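Wolia cell

The Wolia cell is a two-armed robot station used at the Ferside workshop for floor-level tidying and bag handling. It was assembled by the Bañez group and entered regular use in October. This article covers its setup and upkeep.

Setup

The arms are mounted side by side and carry matching parallel grippers. Each arm is homed separately, the left one first, with the fingers open. The grippers are then closed on an 11 mm gauge block, and the reading is stored as the width reference. Arm speed is held to 50 percent for the first run after any change of parts.

Items are laid out on the carpet within reach of both arms. A lined trash can stands between them, and a spare bag may be hung on an adhesive hook on the wall behind it.

Maintenance

Fingertips are wiped before each shift and replaced as a pair after 4000 grip cycles. Linkage pins are checked for play at the same time. Cables are inspected where they leave the arm, as repeated bending there caused most of the early stoppages. A cell passes its monthly check if it repeats the stored positions in 97 percent of trials.
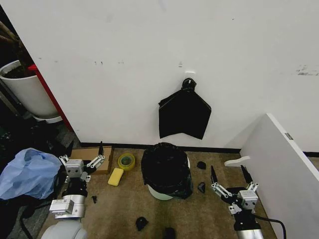

Rommel Buenaventura has objected to the fixed replacement interval, writing in the Brirnby newsletter that fingertips used mainly on thin plastic wear slowly and should be changed on measured grip loss. The Ferside log still uses the cycle count.

See also: Parallel gripper; Homing (robotics); Preventive maintenance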